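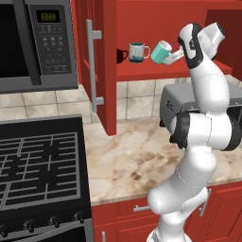 Skekeck Kitchen Task Set: Fault FAQ, Cabinet Release

Applies to the simulated kitchen only. Hardware users should read the Trilatside cell manual first and treat the values below as starting points.

What is the cabinet fault?

During a mug pick from the upper cabinet, the arm stops with error 37 (joint torque limit) and holds position with the gripper closed. The planner reports the path as clear. The contact checker disagrees. In most logs the contact pair is the forearm link and the open cabinet door, or the wrist and the front edge of the shelf.

Which tasks are affected?

Any task that reaches into the upper cabinet with the door open. Counter and stove tasks use a different approach set and do not show the fault. Drawer tasks have a separate known problem with handle friction, covered in the drawer FAQ.

Why does the planner think the path is clear?

The planner works from a reduced collision model. In release 2 the door was exported in its closed pose, and the export was not refreshed when the task script opened it. The door handle was also left out of the reduced model. A path that passes close to the door panel can therefore hit the handle and still validate.

Does the fault depend on which mug is picked?

Yes. Rim grasps at the far side of the row from the door fail least. Mugs behind or close to the open door fail most, and a grasp that tilts the mug during extraction raises the chance of contact with its neighbor. Contact between two mugs does not raise error 37. It is logged as a warning and is easy to miss.

How do I confirm that I have this fault and not a bad grasp?

Replay the episode with the contact overlay on, from a viewpoint above the counter and to one side. The door is hard to judge edge-on, so check a second viewpoint before deciding. 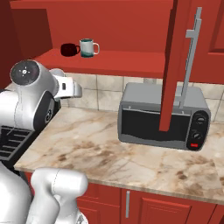
What should I do when the arm stops inside the cabinet?

Do not send a home command. The home path swings the elbow down and toward the backsplash, and with the gripper still inside the cabinet it will drag the wrist across the shelf. Use this order:

1. Pause the episode and save the state file.
2. Clear error 37 from the controller panel.
3. Switch to Cartesian jog at the lowest speed.
4. If a mug is held, lower it until shelf contact is reported, then open the gripper.
5. Back out along the approach axis until the fingers clear the shelf edge.
6. Send the home command.

In simulation, resetting the episode is quicker. The manual recovery is documented for teams who move the same scripts to hardware.

Can I raise the torque limit?

You can, but it hides the fault. With the limit raised, the arm pushes through the contact and the door rotates on its hinge until it reaches the stop. The episode may then be scored as a success, and it will end up in your training data. Episodes collected this way with the Vlachopoulos controller profile had to be removed from the shared set in June.

Is there a fix?

Release 6 refreshes the door pose after every articulation event and adds the handle to the reduced model. Planning time per pick goes up by as much as 16 percent. If you cannot upgrade, set the door margin by hand in the scene file and regenerate the collision cache. Editing the margin without regenerating the cache has no effect — this is the most common support request we get.

Are old episodes still usable?

Run the Dikenia log filter with the contact option enabled. It flags any episode with door or shelf contact during the reach or the extraction. Flagged episodes should be left out of training and kept for fault analysis.

Would this matter on a real arm?

Yes. A stalled arm holding a mug above counter height is a drop hazard, and the stored torque can release suddenly when the error is cleared. Keep people outside the cell until the arm is at home and the drives are off.

What should a fault report include?

Release number, controller profile, saved state file, and the contact log. Screen recordings are useful only if the overlay was on.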